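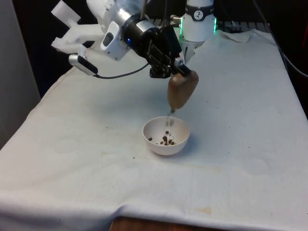 September, late evening

The man from Rimetti came at 16 minutes past nine to look at our things and give the price for the move. I was ready since seven. I had even washed the windows, which has no sense when you are leaving, but I did not want a stranger to see them like that.

He walked through all the rooms with a small tablet and asked the same question at each piece of furniture: goes or stays? I found this hard. For the wardrobe I said goes, then stays, then goes again. He was patient and wrote something each time. In the end the list had 25 large pieces, and he thinks we will need one truck and three men for the whole day. The price is 1128 with the packing of the kitchen, and without the piano. The piano is a separate paper, because they have to measure the stairs in the new house first.

I have now two offers. Dankwa is cheaper, but on the telephone they could not tell me if the insurance covers things that I pack myself. The lady said "normally yes." I do not like "normally" when we speak about my grandmother's plates. Rimetti gave me a sheet where it is written clearly: what they pack, they pay for up to 2000, and what I pack is my own risk. It is not generous, but at least I understand it.

In the afternoon I went down to the cellar to begin with the books. I made a rule that every book must fit in a small box, never in a big one, after what happened when we moved here from Plakow and the bottom opened on the street. It was raining that day also. I remember that I stood there and picked up the dictionaries one by one, and a boy on a bicycle stopped to help me and then went away before I could thank him.

I filled seven boxes and stopped, for my back was complaining. On each box I write the room and two or three words about what is inside. One box says only "various," and I am already angry with myself for it.

Other things I must not forget:

- call the electricity company and read the meter on the last morning
- ask the town hall in Grareo for the permit, so the truck can stop in front of the door
- give back the ladder to the neighbors
- defrost the freezer two days before -- not one day, like the last time

The permit worries me the most. The street in Grareo is narrow, and there is a bakery across from the house with deliveries all the morning. The Rimetti man said that he has seen worse, but I suppose he says it to everybody.

We ate soup standing up, with the chairs already pushed against the wall. My husband asked if I am sad to go. I said no, I am only tired. Later, when I was closing the shutters in the small bedroom, I saw the pencil lines on the door frame where we measured the children, and I stayed there a while. I would like to take a copy of them on paper before the painters come. Tomorrow I will look for the big roll of paper -- I think it is in the box "various."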